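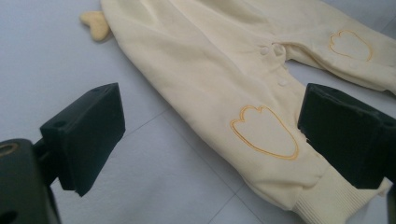

아기 우주복은 어떻게 개야 서랍에서 흐트러지지 않을까? 똑딱단추를 먼저 모두 잠그고, 두 다리를 포갠 다음 몸판 쪽으로 접어 올리면 된다.

플램브리지(Plambridge) 아기옷 나눔센터 공개일에 다녀왔다. 2026-10-24 하루 동안 작업실과 창고를 모두 열어 두는 행사였고, 입장료는 없었다. 둘째가 입던 옷 한 상자를 기증할 겸 갔는데, 생각보다 오래 머물렀다. 다녀온 순서대로 적어 둔다.

## 접수

건물은 버스 정류장에서 걸어서 5분 거리에 있다. 1층 입구에서 이름을 적고 상자를 맡기면 번호표를 준다. 기증하지 않고 구경만 해도 된다. 겉옷과 가방은 복도 사물함에 넣고, 신발은 실내화로 갈아 신는다. 실내화는 어른용만 있어서 아이와 함께 온 사람들은 양말만 신겨 들어갔다.

안내는 루아나 레이치(Luana Leite) 씨가 맡았다. 한 번에 9명씩 들어갔고 한 바퀴 도는 데 한 시간이 조금 못 걸렸다. 설명은 영어로 했고 한국어 안내문은 없었다. 옷 이름이나 소재 이름은 벽에 영어로 붙어 있어서 알아보기 어렵지 않았다.

## 분류실

들어온 옷은 먼저 크기별로 나눈다. 상표에 적힌 개월 수는 참고만 하고, 어깨에서 가랑이까지의 길이를 자로 잰다. 같은 6개월용이라도 만드는 곳마다 길이가 꽤 다르기 때문이라고 했다. 집에서도 개월 수만 보고 넣어 두었다가 꺼내 보니 이미 작아진 옷이 여러 벌 있었다.

그다음은 상태 확인이다. 보는 곳은 정해져 있다.

- 목둘레: 젖 얼룩, 늘어남
- 가랑이 솔기: 똑딱단추가 빠졌거나 헐거운지
- 발목 시보리: 고무처럼 되돌아오는지, 올이 풀렸는지
- 자수: 뒷면 실이 피부에 닿는지

자수 뒷면은 그동안 생각해 보지 않았다. 다리에 오리발 비슷한 발 모양을 주황빛 실로 수놓은 크림색 우주복도 이런 옷에 든다. 선으로만 놓은 자수는 면을 꽉 채운 자수보다 뻣뻣하지 않지만, 매듭이 남아 있으면 아기 다리에 자국이 생길 수 있다고 한다. 센터에서는 옷을 뒤집어 손등으로 쓸어 보고, 걸리는 곳이 있으면 부드러운 심지를 덧댄다.

## 세탁과 건조

세탁실은 유리창 밖에서만 볼 수 있었다. 크림색이나 흰색 옷은 진한 색과 섞지 않고, 단추를 잠가서 뒤집은 채로 망에 넣는다. 단추를 연 채로 돌리면 다른 옷의 올을 잡아당긴다. 섬유유연제는 쓰지 않는다. 펠트 장식이 달린 옷은 기계에 넣지 않고 대야에서 손으로 눌러 빤 뒤 눕혀서 말린다. 비틀어 짜면 모양이 돌아오지 않는다.

건조대는 브레크네스(Brekness)라는 동네 공방에서 맞춘 것이라고 했다. 살 간격이 넓어서 작은 옷은 자꾸 빠진다는 말도 들었다. 건조실은 더웠고 냄새는 거의 없었다.

## 개기 체험

가장 오래 있었던 곳은 개기 체험장이다. 캄란 피르자다(Kamran Pirzada) 씨가 우주복과 바지, 조끼를 차례로 보여 주고 참가자가 따라 했다. 우주복은 다음 순서로 갠다.

1. 평평한 곳에 앞면이 위로 오게 펼치고 손바닥으로 주름을 편다.
2. 가랑이의 단추를 위에서부터 잠근다.
3. 한쪽 다리를 다른 쪽 다리 위에 포갠다.
4. 소매를 안으로 접는다.
5. 다리를 몸판 위로 올리고, 전체를 한 번 더 반으로 접는다.

두꺼운 옷은 마지막에 반으로 접지 않고 느슨하게 만다. 나는 3번에서 자꾸 발목 부분이 삐져나왔다. 시보리를 먼저 안쪽으로 조금 밀어 넣으니 나아졌다. 다 갠 옷은 서랍에 세워 넣는다. 눕혀서 쌓으면 맨 아래 옷은 꺼내지 않게 된다는데, 우리 집 서랍이 딱 그렇다.

## 보관 창고

창고에는 1000벌이 넘는 옷이 크기별로 들어 있었다. 선반마다 색 띠가 붙어 있고, 계절이 지난 옷은 위 칸으로 올린다. 지금은 겨울옷이 아래로 내려와 있었다. 1월에 찾는 사람이 가장 많아서 그 전에 수선을 끝내야 한다고 한다. 짝이 맞지 않는 양말과 떨어진 장식은 따로 모아 수선 재료로 쓴다.

창고 옆의 작은 매장에서는 수선한 옷을 판다. 사데기(Sadeghi) 세탁망 작은 것을 하나 샀다. 옷은 사지 않았다.

## 가기 전에 알아 둘 것

- 기증할 옷은 빨아서 가져가야 한다. 젖은 옷은 받지 않는다.
- 한 사람이 한 번에 두 상자까지 맡길 수 있다.
- 수유실은 1층에 하나 있고, 점심 무렵에는 줄이 길었다.
- 주차장은 10대면 찬다. 멈소프(Mumthorpe) 방면 버스를 타는 편이 낫다.
- 분류실과 세탁실에서는 사진을 찍을 수 없고, 체험장에서는 괜찮다.

맡긴 상자에서는 두 벌이 되돌아왔다. 하나는 목둘레 얼룩, 하나는 가랑이 단추가 헐거워서였다. 단추는 집에 있는 공구로 다시 달아서 다음에 가져갈 생각이다.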